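The bin by the back door

Most houses have a container that fills up without being asked. In Viorica Perić's old flat it was a fruit bowl. When she moved to the top floor of a terrace in Cirkmont in April, she threw the bowl out and bought one large bin, and for the rest of the year everything with no fixed home went into it.

Perić sorts other people's belongings for a living. She charges by the half day and works mainly in Cirkmont and Ornau, in houses where someone is moving out or the stairs have become hard to climb. Cupboards, she says, are rarely the trouble. People know roughly what is in a cupboard. The trouble is the tray in the hall, the box under the stairs, the drawer with the batteries.

Last winter she kept a list of what came out of such places. By the time she stopped it had 1202 entries from 5 houses. Of those, 336 were things their owners had already replaced, believing them lost. Scissors came up often, and so did keys, reading glasses, phone leads and tape measures. One family in Ornau owned 4 bicycle pumps and had been borrowing a neighbour's.

Her advice is to keep the container and change the habit. It should be wide enough for everything to lie on the floor of it in one layer. Once things are stacked, the lower ones are forgotten. It should be emptied on the same day every week, and whatever is in it should be put away, given back or thrown out before the lid of the kettle has cooled.

Naa Sulemana, who teaches evening classes in household repair at Flurkach, agrees about the single layer but would rather people used something shallow. Her own tray came back with her from a holiday in Cáceres and holds post, coins and very little else. Deep containers, she says, invite rubbish. 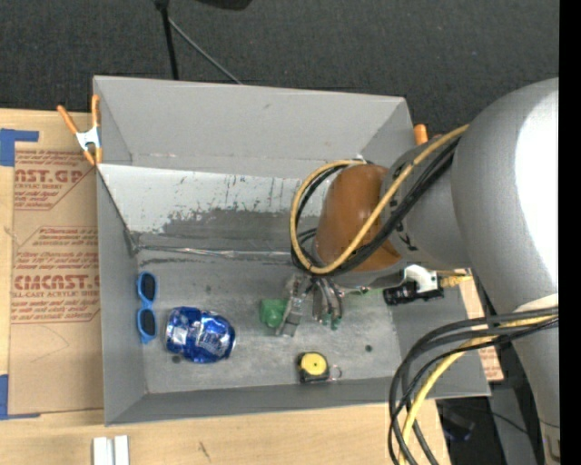
Rubbish is the harder half of the job, as it tends to travel with things worth keeping. People put a drink down with whatever else is in their hands, and the empty goes wherever the rest goes. A crumpled blue can ends up beside a pair of blue-framed sunglasses, with a tape measure a little further along. Perić takes the can out first, then the glasses, which scratch easily and ought to have a case. The tape measure goes back with the tools. Anything small that she can't identify is left until last, and the owner gets one chance to say what it is.

Tall sides do have one point in their favour, in her view. A bin can be carried from room to room with the contents still inside, and she does her rounds that way, dropping things off as she goes. Sulemana has tried this with the tray and lost a good many coins down the stairs.

Both of them wipe the container out when it is empty. Perić uses a damp cloth and a little washing-up liquid, and leaves it upside down overnight.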